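Capítulo 4
El cuaderno de trabajo

Al terminar este capítulo, el lector podrá llevar un cuaderno de ideas, fecharlo por entradas y recuperar de él material para un proyecto propio.

Se suele pensar que una obra empieza con el primer borrador. En la mayoría de los oficios creativos empieza antes, en notas sueltas, dibujos a medias y frases copiadas de una conversación. La ilustradora Estrella Cuautle llenó 135 páginas antes de fijar el tono de su serie Jirnaden, y de ellas aprovechó once.

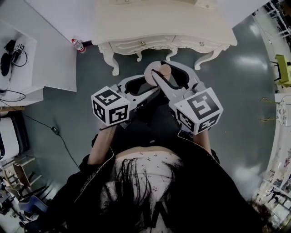

¿Cuánto conviene escribir en cada entrada? Entre 70 y 600 palabras, según el asunto; un dibujo con dos líneas de texto también cuenta como entrada.

Las notas se toman en el orden en que llegan. La clasificación se deja para el repaso mensual — lo veremos en el apartado 4.3 — y se hace con un índice al final del cuaderno.

4.1 Elegir el soporte

Papel o archivo digital sirven por igual. Teodoro Ayala, compositor, usa hojas pautadas sin encuadernar y las guarda en carpetas, una por pieza. Para los ejercicios de este capítulo basta un cuaderno de tamaño mediano con las páginas numeradas a mano.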